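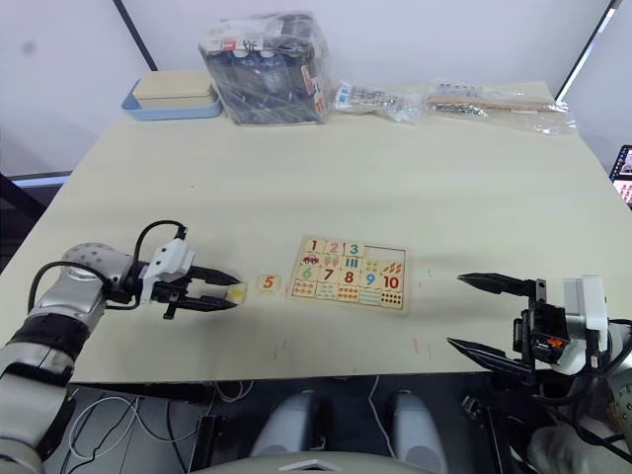 **Wooden puzzles - keep or get rid of?**

**kmh_hoani**
We're moving in October to a place that's 900 square feet, and I have to cut the kids' stuff way down. The youngest is 4. We have 11 wooden puzzles, mostly numbers and letters, plus a few with farm animals. Three of them are missing pieces. My mother-in-law says wooden puzzles should be kept for grandkids. My husband says donate all of it. What did you all do?

**pricewood58**
Kept four, donated the rest. At 4 mine had stopped touching the number boards. The jigsaw kind with bigger pictures lasted until first grade.

**Tessa_in_Cesirik**
I'd keep a number board for another year if your kid is just starting to add. My son ignored his from age 2 to 4 and then used it every day for a while, lining up the pieces on the floor and making "problems" for his sister. We would have missed that if I'd cleaned house on schedule.

**pricewood58**
You can do the same thing with a deck of cards, and it fits in a drawer.

**Tessa_in_Cesirik**
Sure, but he never wanted the cards. He liked having something chunky to hold.

**dunlap_r**
What are the missing pieces? Our library's toy shelf takes incomplete puzzles if you tape a note to the back saying what's gone. The thrift store on Price Street won't take them at all. They turned me away with a whole bag.

**kmh_hoani**
One is missing the 7, one is missing the cow, and the third has lost most of the vowels. I've looked under every piece of furniture we own.

**dunlap_r**
The vowels one is trash, sorry. I made a new 7 once out of a scrap of craft board and acrylic paint. Trace the hole on paper first and cut slightly inside the line. It was ugly but it fit.

**old_maple**
Make sure whatever paint you use is OK for kids, especially if there's a baby around.

As for saving them for grandkids, I did that. Two boxes in a garage for about thirty years. Mice got into one, and the other smelled so bad my daughter wouldn't have it in her house. If you want to save any, pick one or two and store them inside, in a closet.

**Jamura_Jo**
Disagree on only saving one or two. Mine were fine in a sealed plastic bin. Cardboard is what ruins things. I put each puzzle in its own zip bag and wrote the name on the piece and the board with the same color marker - that alone stopped us losing parts.

**old_maple**
I'd still say 900 square feet isn't a lot of room for bins.

**pricewood58**
Agreed. Somebody's kid could be using them now.

**kmh_hoani**
OK, I went through them last night after bedtime. Keeping the good number board, one alphabet and the barn. Five are going to the preschool, and the vowels one went in the trash. I'm going to try making a 7 before I decide on that one, and the cow can wait. My mother-in-law can have the cow puzzle if she wants it.

Thanks, everyone. - Kirsty

**Tessa_in_Cesirik**
Post the 7 when it's done.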